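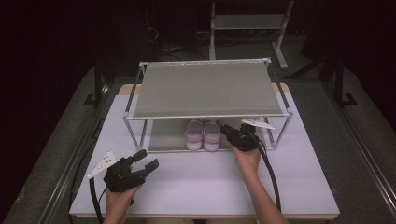 Fig. 4. Two-tier rack with fabric shelves, sandals on the lower one.

Section 3: Putting the rack together and getting it to stand straight

If you've followed me through Section 2 you should have all your tubes sorted by length and the two fabric shelves unrolled and lying flat somewhere. Mine had been folded in the box so long that the creases looked permanent! They do come out once the fabric is pulled tight, so don't bother ironing (I tried, and got a shiny patch for my trouble).

I'm writing this for the Skatholm two-tier, but Itzel Tapia built the Trunholm from my notes and the only thing she had to change was step 4, where her feet screw in instead of pushing on.

You'll need a soft mallet or a shoe with a rubber heel, a damp cloth, and a floor that's reasonably level.

1. Slide one long tube through each hem of the first shelf. Bunch the fabric up like you're threading a curtain, then work it along. If it snags, back the tube out and check for a rough end.

2. Push the corner connectors onto the tubes by hand. Don't hit anything yet.

3. Stand the side frames up and fit the lower shelf first, then the upper one. I did it the other way around the first time and had to take the whole thing apart with my knees.

4. Push the feet on. They go on dry. Braulio Maldonado told me to use dish soap and they slid right back off by morning.

5. Now tap each joint home with the mallet, going corner to corner like you'd tighten the lug nuts on a wheel.

CAUTION: Tap on the connector, never on the open end of a tube. The metal is thin and it will flare, and then it won't go into anything ever again. Ask me how many spare tubes I've ordered. (It was 2.)

6. Press down on the top shelf with your palm. A little give is fine. If it sags like a hammock, your tubes are probably in the wrong hem, so look for a second line of stitching closer to the middle and use that one.
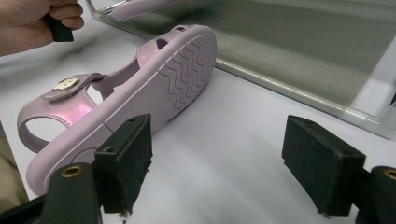

7. Check for wobble by pushing gently on one top corner. If it rocks, loosen the two joints diagonally across from each other, set the rack down on the floor, and tap them again with the weight on it. That fixes it nine times out of ten, and the tenth time it's your floor.

NOTE: The leaflet in my box says each shelf holds 19 pounds. I keep boots on the bottom and lighter things on top, and I wouldn't put a kid on either one!

Loading it up

Wipe soles off before they go on, especially anything with a deep tread. Grit works down into the weave and gray fabric shows it a lot sooner than you'd expect. Put the heaviest pair in the middle of the lower shelf for the first day or so, and then give all the joints one more tap, since they settle a bit.

Straps and buckles can catch on the hem stitching, so set shoes down from above. Dragging them in from the side is how I pulled my first thread. Snip a loose one close and leave it alone.

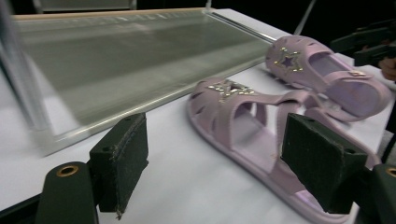

Fig. 5. Sandals with a studded star at the toe.

If you're stacking a second unit on top, stop here and read Section 4 first. The clips are a different size and Faustino Zepeda has a much better way of lining them up than I do.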